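Category: Student Projects / Gaming and Wagering Studies

Deposit Limits on Small Betting Sites: Project Report
November 2022

Our group looked at how small online sportsbooks present deposit limits to new players. A deposit limit is a cap the player sets on how much money can go into the account in a day, a week or a month. Most sites offer one. We wanted to know if the place where it is offered changes how many people use it.

We did not work with a live betting site. Flondow, the practice sportsbook built by last year's class, takes play money only and keeps a log of every click. We made two versions of its sign-up pages. In version A the limit was a link in the account menu. In version B it was a separate step before the first deposit, with a box to type an amount and a button to skip.

Players were students from the Pritchard campus and the Okska campus. Each one got 1,000 credits and could bet on made-up soccer and basketball games for two weeks in March. In total 153 people signed up and 116 placed at least one bet. We only used the second group. The log had 3,137 bets after we removed test accounts and double entries.

Results

More players set a limit in version B than in version A. Most people using version A never opened the account menu at all, so they did not see the link. In version B the skip button was used a lot, mainly by players who signed up on a phone.

The amounts were a problem. Many players in version B typed in the full starting balance, and a limit that high does nothing. We think a few suggested amounts next to the box would help, but we ran out of time to build a third version.

Average bet size was close to the same in both versions. Players who set a low limit did bet less per day, but they may have been careful bettors to begin with.

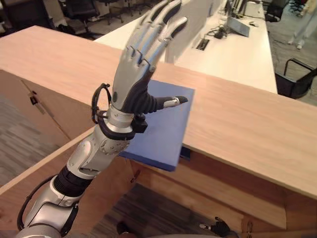
Problems with the data

Play money is the main one. Losing credits does not hurt, and several players wrote in the exit survey that they bet everything on the last day for fun. We left those bets in and marked them in the appendix.

The Okska players also started two days late after a login error. Their accounts were extended by two days, but they missed the first set of games.

Next steps

The Mulluvano server will keep the site up until the end of the school year. A new group could test the suggested amounts, and also a reminder message when a player gets near the limit. The cleaned log and survey questions are in the shared class folder.

Filed under: sports betting, student report, player limits
4 comments | 11 shares
Back to top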